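Cadeck Community Board > Local Government > State bill on rental inspections, anyone following?

bmunro_cam
Posted 9:14 am

The state senate passed the rental inspection bill last night and it goes to the governor next. As I read it, any city with a rental registry has to inspect each unit every 2 years, and landlords can be fined up to $500 per unit if they refuse entry. Cadeck has a registry, so we are covered. Does anyone know when it would start here?

Cameron Munro

gifty_a
Posted 9:40 am

Start date in the version I read is September of next year. Cities can ask for an extension if they don't have the staff. I would expect Cadeck to ask for one. We have two inspectors.

pliltis_landlord
Posted 10:02 am

I own four units on Pliltis Road and I'm against it. I already fix things when tenants call. Now I get to pay a registration fee plus an inspection fee so somebody can walk through and check smoke detectors I put in myself. The cost goes on the rent. Where else would it go?

B. Zakaria
Posted 10:31 am

The fee is capped in the bill. Section 6. Cities can't charge more than what the inspection costs them. I don't think that is going to move anyone's rent by much.

My objection is different. The bill lets a city accept a private inspection report in place of its own. The landlord hires the inspector. I asked Senator Fiadzo's office about that and was told the city can reject a report, but there is no requirement to check any of them.

bmunro_cam
Posted 10:48 am

I missed that part. Is the private option in the final version or only in the house version?

B. Zakaria
Posted 10:55 am

Final version. It was added by amendment.

akosua.ab
Posted 12:20 pm

Renter here. I moved into my place with a list of problems and it took most of a year to get them looked at. The city told me they go by complaint only, and my neighbors don't complain because they think they'll lose the lease. Regular inspections would take that off the tenant. I'd take a weak law over the one we have.

The bill also has a list of what counts as a minor defect, and minor defects don't fail a unit. Worn surfaces are on it, so a counter with chips along the back edge would get a note and nothing more.
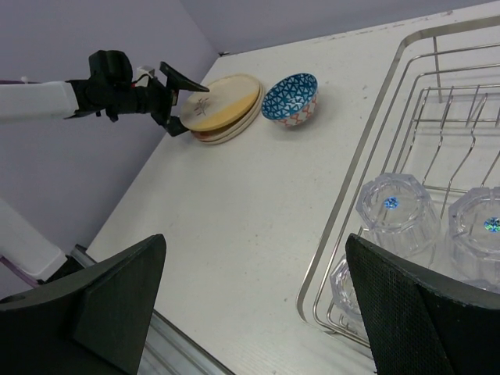 Re: State bill on rental inspections (page 2)

pliltis_landlord
Posted 1:05 pm

A chipped counter shouldn't fail a unit. If it did, half the owner-occupied houses in town would fail too.

akosua.ab
Posted 1:17 pm

I didn't say it should. I was listing what's in the bill.

baoshan_li
Posted 2:36 pm

I went through the registry on the city site. It shows 1,000 units, and 212 of them were inspected last year, all on complaint. To do every unit in 2 years they need 500 a year. That is more than double with the same two people. So either the council hires, or it leans on the private reports Benedicta is talking about.

gifty_a
Posted 2:50 pm

Or it gets the extension and we have this same thread again later. Skoltus got one for the stormwater rules and still hasn't finished.

pliltis_landlord
Posted 3:11 pm

If they let me use my own inspector I'd have less of a problem with it. At least I could schedule it.

B. Zakaria
Posted 3:19 pm

That's the part I want the council to say no to. They are allowed to opt out of private reports by ordinance. I'm going to write to them and ask for it. The comment form on the city site is working again.

bmunro_cam
Posted 4:02 pm

Thanks, all. I'll call the clerk in the morning and ask if it's on an agenda yet, then post what I hear.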